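Print this page | E-mail this page

Sanari Cabinet Scraper with Handle

October 30, 2025 -- posted by the Tedesco hand tool desk

Back in stock. Both handle styles, straight and bowed. Replacement blades too, finally.

If you've never used one: flat piece of hard steel in a holder, tiny hook turned on the edge, and it takes off shavings. Real shavings, thin as tissue. Dust means the hook is gone or was never there. Quicker than sanding on a flat top, a lot quieter, and you don't need the mask and the vacuum going the whole time. You still get some dust off old varnish so keep a window open.

We sell it mostly to people redoing a table or a desktop. Some guitar people. A few floor guys for corners.

What's in the box:

Holder, beech, with the brass thumbscrew
2 blades, one already filed square
Short burnishing rod
Instruction sheet (it's not great, read this page instead)
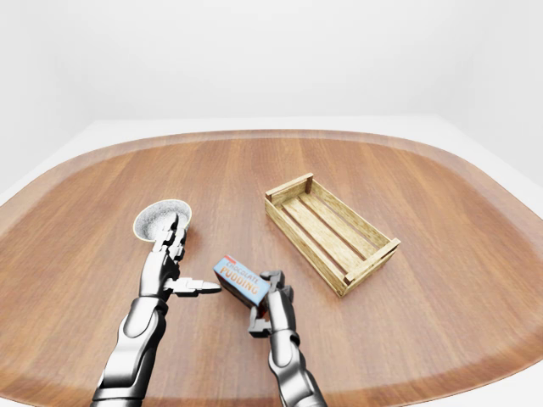
The blades come with a film of oil on them. Wipe it off before anything touches bare wood or you'll be chasing spots later. Mineral spirits and a rag. Let the rag dry flat outside, not balled up in the trash.

Setting the edge. File it square first, blade upright in a vise, long strokes, light. Then a stone on the edge and on both faces till you can't feel a burr. Then the rod. Lay it flat on the face and draw it along a few times, then go across the edge, first pass dead level, next couple tipped over a hair. You'll feel it catch under a fingernail when its right. Most folks push way too hard with the rod. Big hook, grabby tool, chatter marks all over.

Drop of oil on the rod helps.

The thumbscrew bends the blade. More bend = narrower cut, more aggressive. Start with barely any. On the bowed handle you can get your thumbs out of the way, and that matters on a long job because the steel heats up. The straight handle fits into tighter spots and costs a little less.

Question we get all the time -- can I use it on veneer. Yes if it's thick old veneer and you go easy. No if it's new. New stuff is paper and you will go through, and there is no fixing that except a patch. Find an edge or a screw hole where you can see how thick the face layer is. Can't tell? Then assume it's thin, use a chemical stripper and leave the scraper in the box.

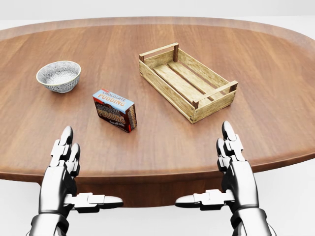
HAND TOOLS & FINISHING DEPT. -- TEDESCO SUPPLY

Which blade for what:

Standard blade. Does nearly everything. Varnish, old shellac, glue squeeze-out, planer marks. Comes with the holder.

Thin blade. Softer feel, bends easy, good for the last pass before finish. Sold separate. Goes dull sooner.

Senov heavy blade. Different maker but it fits the Sanari holder, we've tried it in both handles. Stiff. For paint and for really gummy poly. I would not do a final pass with it.

Replacement pack of standard blades is $18. The Senov we only have as singles right now.

Does NOT fit the older Skurau holder, the one with the wing nuts on each side. The slot on that is too short. We've had a bunch of those come back, so please check before you order. If yours has one screw in the middle of the back you're fine.

Woods. Maple, cherry, walnut, all good. Oak okay, the open pores will fill with crud so brush it out as you go. Pine is a pain. Soft woods tear and crush under a scraper, no matter how good the edge is, use paper on those. Plywood, see veneer.

Shellac comes off dry and flaky. Lacquer about the same. Poly comes off in little rubbery curls and sticks to the blade, so keep a stiff brush handy. Wax clogs everything, get that off with spirits first.

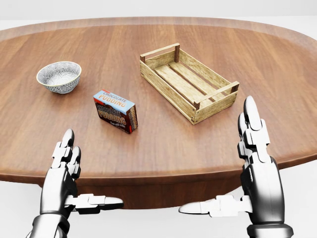
Mirko Caruso wrote to us that he'd had the bowed handle since January and got nothing but powder out of it for weeks. Turned out he was filing the edge and skipping the stone, then going straight to the rod. Once he stoned it he was getting full width curls on an old cherry desk. He also said to put masking tape on the holder where your fingers sit, the corners of the beech are sharp-ish out of the box. Fair point, and we've passed it to Sanari. A quick rub with fine paper does it too.

Same advice applies if you bought the blades alone and are using them freehand.

Stroke. Tip it forward till it starts cutting, then push. Or pull, either way works, pull gives you more control near an edge. Skew it a little to the grain so the blade is never riding in its own ripples. Overlap your passes. Don't start and stop in the same place each time or you get a dip, and you won't see the dip until the finish goes on and the light hits it.

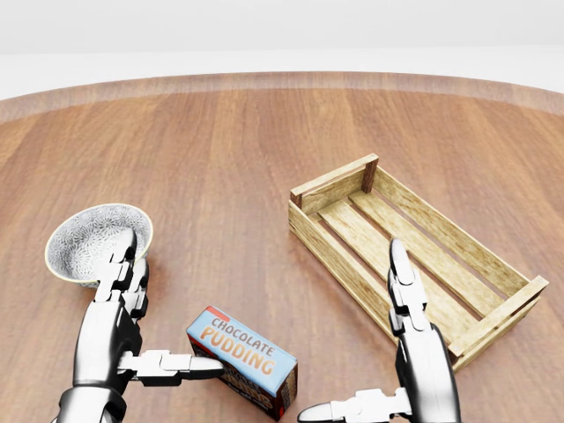
Round tops need a bit more thought than a rectangle. You can't just run end to end and call it done, the stroke length changes all the way over and people tend to dig in on the short ones. Follow the boards. On the round one in our picture they go from the near edge to the far edge, so that's your direction the whole way, and the faint light and dark streaks between planks are handy for keeping straight. Leave the curved rim for last. Light pull strokes there, low angle, fresh hook. A rim crosses your stroke at a different angle every few inches and it's real easy to flatten one spot. Take everything off the table before you start too, obviously, and vaccum after so no grit gets dragged under the blade.

Legs, turnings, anything with a profile -- wrong tool. Look at the curved card set instead, seperate page.

After scraping. You can go straight to oil on most hardwoods. For stain, hit it once with 220 by hand first, a scraped surface is so smooth it takes color lighter than you expect. Do a test on the underside. Water based finish will raise the grain a little, same as always.

Storage. Back the thumbscrew off so the blade sits flat. Wipe of oil. Don't throw it in a drawer with files.

Shipping: in-stock orders in by 2 p.m. go out same day, weekends excluded. We have 16 of the bowed handle left as I type this, plenty of straight. Returns okay if the blades haven't been filed. If the thumbscrew is stiff out of the box, drop of oil on the threads before you send it back.

Bring a dull blade to the counter and we'll turn the edge once for you, no charge, so you know what it should feel like.

Contact us | Copyright Tedesco Supply | Back to top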